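We use cookies to improve your visit. Accept / Manage

Lanying Shi
August

Okay, closet people, a thread. I've been living with the Tandberg over-door shoe rack for the whole summer and I have opinions!

It's the tall one, 71 inches, and it was on sale when I grabbed it. The Pradby one was my first choice but it was out of stock every single time I looked (I gave up).

Putting it up was easy. Hooks over the door, snap the rails in, done before my coffee got cold. The instructions are one sheet of tiny drawings and I skipped most of them - no regrets.

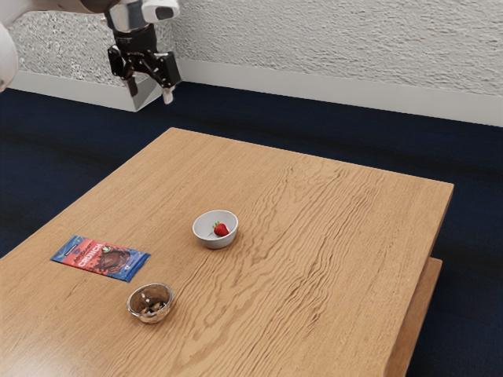 Does it bang when you open the door?

It did for the first week, until I stuck felt pads behind the bottom rail. Now I can get dressed at 6 in the morning and the rest of the house sleeps through it.

Sneakers and flats fit great. Ankle boots sort of fit if you lay them sideways. Tall boots, forget it, mine went back under the bed.

My sister has the Imrie version with fabric pockets and loves it, but hers sagged once she put her winter shoes in. The rails on mine are still straight, and I am not gentle with things.

One gripe: the hooks are chunky. My closet door was already a tight fit and now I have to give it a good shove. Measure the gap over your door before you buy, please! 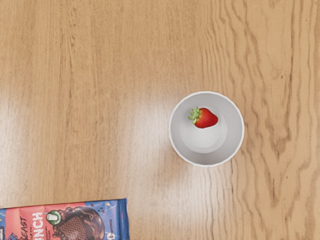

Paper cup, wood table.

Returns are 90 days, and you need the original box. I'd already flattened mine for recycling, so I guess we're together for life.

Would I buy it again? At the sale price, sure. At full price I'd wait for the Pradby.

Comments

motider_fan: Do wide sizes fit? My husband's shoes are like boats.

Kaycee: Same rack here, the felt pads are a great tip, thank you!!

doorstopper: Mine scratched the paint on top of the door. Put tape under the hooks.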